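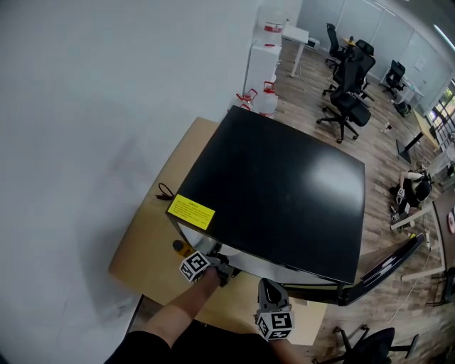
A glossy black panel and its yellow label, on the table by the wall.

Ideas > Behavior > Interviews

Brahim Hamdy wants to know where I keep my phone charger.

I've called him to talk about bedtime, and I had a list of questions ready, and we're maybe a minute in. By the bed, I tell him. On the nightstand, next to the lamp. He makes a little noise, the kind my dentist makes.

"Okay," he says. "So we can stop talking about your willpower now. Where's the second-best outlet in your home?"

I should explain how I got here. I am a person who goes to bed too late. I don't have insomnia and I don't have a baby. I have a couch, and a phone, and a strong feeling every evening around ten that the day still owes me something. I've been telling myself I'll fix it for most of my adult life. Then a friend sent me a link to Hamdy's newsletter, which is all about the gap between the bedtime people plan and the bedtime people get, and I read six of them in a row. It was after midnight when I finished. I wrote to him the next morning, very tired.

Hamdy spent years as a behavioral researcher and now runs Losum, a small outfit that helps hospitals and warehouses work out shift schedules people can live with. On the side he coaches regular folks who'd like to get to bed. He talks fast and laughs at his own stories, and he has no patience at all for the word "discipline."

"People come to me and say, 'I have no discipline,'" he tells me. "And then I find out they get three kids to school on time every day, they've never missed a rent payment, they floss. That's a very disciplined person! They just have one hour in the day that's badly designed."

Which hour?

"The last one. It's always the last one. You've used up your decisions, you're tired, and that's the moment you've picked to do something hard. Going to bed is hard. You have to get up off the couch, brush your teeth, deal with the cat, turn off the lights. It's a bunch of chores standing between you and a reward you'll be unconscious for."

I laughed out loud at that, and then felt a bit sad, because I'd always thought of bed as the easy part.

The biggest project he's been involved in so far was with Dilden, a company that runs distribution centers, where he asked day-shift workers to keep a simple evening log. He sent out 4,000 invitations and got 2,081 logs back, which he says thrilled him. ("Do you know how hard it is to get anybody to fill out anything?") Each person wrote down the time they meant to go to bed and the time they did, plus whatever happened in between.

He expected the "in between" column to be full of TV and phones. There was plenty of that. But what he kept seeing was smaller stuff. People wrote that they were waiting for the dryer. They'd sat down in their work clothes and didn't feel like changing. One man wrote the same three words night after night: "couldn't get up."

"I loved that guy," Hamdy says. "I thought about him for weeks. He wasn't watching anything! He was just sitting there, needing to brush his teeth."

So what did you do for him, I ask.

"I couldn't do anything for him, the logs were anonymous. But I started telling everybody else to brush their teeth after dinner."

This is his big thing, and once he gets going on it there's no stopping him. He wants you to move every bedtime chore to the early part of the evening, when you still have some gas in the tank. Teeth, face, pajamas, tomorrow's lunch, all of it done by eight. Then when you feel sleepy there's nothing left to do except lie down. He's in pajamas for most of the evening himself and once answered the door to a neighbor that way at 7:15. He says he was not embarrassed. I believe him.

I ask about the phone, since I've been waiting for the lecture.

"I don't do a lecture," he says. "I keep mine in the kitchen and I bought an alarm clock. It cost me 17 dollars. If you need the phone near you for a sick parent or you're on call, keep it near you, fine. But plug it in across the room. You'd be amazed how far across the room is at eleven at night."

He's less interested in what's on the screen than in what he calls the landing. If you stop in the middle of an episode, you feel robbed. If you stop at the end of one, the next one is already starting up. So he has people choose things that end by themselves - a chapter, a crossword, one side of a record. His own pick is a paperback mystery series he's read so many times that he can't get hooked anymore.

The part of our talk I keep going back to, though, was about resentment. I told him my ten o'clock feeling, that the day owes me something. He got quieter.

"Yeah," he said. "That one's real, and I don't want to coach it out of you. If your whole day belongs to your boss or your kids, then that late hour might be the only one that's yours. I'm not going to tell you to give it up for the sake of your health. You'll just hate me and stay up anyway."

What he does instead is look for somewhere else to put it. He told me about a client, a night-owl accountant at a firm called Soltov, who was up until two most nights playing an old computer game. They tried the usual tricks and none of them stuck. Then they tried moving the game to right after work, before dinner, before anything useful at all. An hour of it, no guilt.

"She thought it was outrageous," he says. "Playing before the dishes! It felt like cheating. But she was getting her hour, so at eleven she didn't need to go hunting for it."

Did it work every night?

"Oh, no. God, no. Fridays were a disaster. She still has Fridays."

I like that he says things like this. So much of the sleep advice I've read has a scolding tone, and charts. Hamdy doesn't track his own sleep and would prefer his clients didn't either, at least to start with. He thinks a bad score in the morning mostly gives people something to worry about at night. He also sends people to their doctor pretty quickly. If you're in bed at a decent hour and lying there wide awake, or you're getting a full night and still dragging, that's not his department, and he'll say so.

He credits most of his thinking to an old supervisor, Abdel Rahman, who used to make his students try every experiment on themselves first. Hamdy once spent 13 days going to bed at exactly nine to see what it would be like. "Lonely," he says. "Very well rested and very lonely. My wife was watching a whole show without me." He's never recommended nine o'clock to anyone since.

Before we hung up he gave me an assignment. One thing only, because he says people who change five things are back to zero by the weekend. I was allowed to choose between the charger and the toothbrush.

I went with the toothbrush. It's been a little over a week, and the weirdest side effect is that I've quit eating crackers at 10:30, because who wants to brush twice? I've been in bed before midnight on most of those nights. I did miss one completely. I was minty fresh and on the couch until one, reading about shipwrecks.

I emailed him to confess. He wrote back in a few minutes with a question and no hello.

"Where was the charger?"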